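2020-11-16

Home late, dinner was toast. Writing this before I forget which bits I promised to do.

Club went till quarter to nine. Supposed to finish at eight. Harish Lobo had the keys and wanted to go home but kept saying one more run, one more run, so whose fault is that.

The hands. Still the hands. Flotano (left) is the good one, Pinto is the one I rebuilt in July and have regretted ever since. Pinto's thumb sticks a bit past halfway and then jumps. Harish reckons it's the tendon routing, I reckon it's the grease. We had the same argument last week and probably will next week too. Colour is still an open question for the demo, half the group want everything orange and I couldn't care less as long as the fingers close.

Plastic film on both arms now, clear on one and orange on the other. The wrap rule came down from the Zonwood Cup people, anything that goes near the wet table has to be covered to the elbow joint or you don't get through inspection. Fine. But it crinkles and it catches and the wrist doesn't like it.
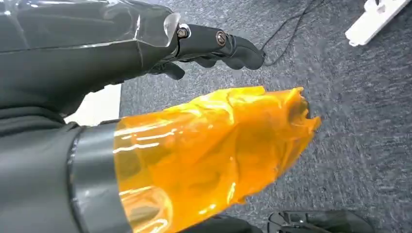
Anyway the budget. We have 1,875 dollars for the year and 1,584 of it is gone. I did the sum twice on the back of my chem notes. That leaves 291 for freight, spare servos, and the entry fee for the second round if we even get there. Harish says ask Flondisura for parts again, they were nice last time. I said I'd write the email. Have not writen the email. DO THE EMAIL.

Code side was better. Grasp routine ran 2 times through on the bench with no film, clean, no timeout. Then my branch wouldn't merge because I'd been editing on the laptop AND the club machine like an idiot. Lost most of an hour. Got it back, I think. Left the log level on max so there'll be 500 pages of rubbish in there tomorrow, must remember to turn it down.

Had a go at the current limit on the fingers too. Lower is safer but then it won't hold the big bottle. Higher and I worry about the knuckle screws backing out again, that was a horrible afternoon, crawling round on the carpet with a torch looking for a thing the size of a lentil. Threadlock this time. Buy threadlock. The blue one not the red one. 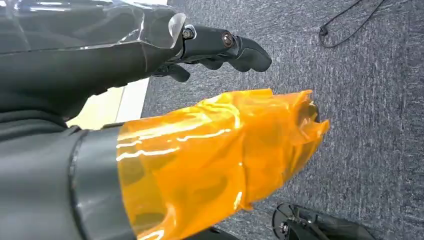 Do we wrap before calibration or after? After, so the zero positions get set on bare joints, then a quick check with the film on and a note of any drift in the logbook.

Wrote that on the whiteboard in capitals so it'll stay decided.

Mum asked in the car if it was fun. Told her it was mostly tape. It was pretty good though. Harish did a whole bit pretending Pinto was sulking and I laughed so much I had to sit down, and I haven't really laughed at much since exams got going.

To do before next time:
email Flondisura
threadlock
scissors that work, the club pair just chew the film
log level
ask if we can get the room from half five
chem prac report, nothing to do with robots but its due and I've got one paragraph

Phone on 4 percent and the charger's in my bag downstairs. Bed.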